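29.01.23 - Laborbuch, Zelle 2, Demontage PC

Heute weiter am Greifen des blauen Festplattenrahmens. Der Planer von Lorente läuft jetzt mit der neuen Kollisionsgeometrie, die Benito gestern aus der CAD-Datei vereinfacht hat. Vorher waren die Fingerglieder als ein einziger Block modelliert, deshalb fand der Planer im Gehäuse fast keine Lösung. Mit den einzelnen Gliedern: von 431 Anfragen sind 6 ohne Pfad geblieben, alle mit Ziel nahe am Netzteil. Limit pro Anfrage war 200 ms.

Noch offen:
- Der Detektor verwechselt manchmal die blaue Lasche mit dem Rand vom Rahmen. Dann ist die Pose um die Längsachse gedreht. Ich vermute, es liegt an den Symmetrien im Training, aber geprüft habe ich das noch nicht.
- Das spiegelnde Blech der Seitenwand gibt Löcher im Tiefenbild. Rodrigo Toledo schlägt vor, die Belichtung pro Ansicht zu setzen. Ich möchte zuerst die Maske probieren, das ist weniger Arbeit.
- Handauge-Kalibrierung neu machen, Datei von Troltix ist noch mit altem Flansch.

Der Regler bleibt vorläufig bei 1.000 Hz. Die Kraftschwelle beim Annähern habe ich in der Konfiguration gesenkt (siehe Commit "approach_soft"), bitte nicht überschreiben! Benito Montes braucht den alten Wert für seine Versuche mit Zollier - der steht auskommentiert darunter. Im Februar will ich beide Varianten über einen Parameter schalten, damit wir nicht immer im File ändern.
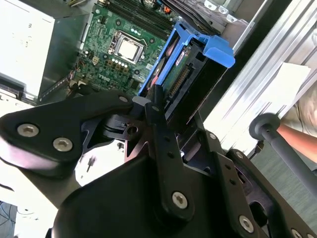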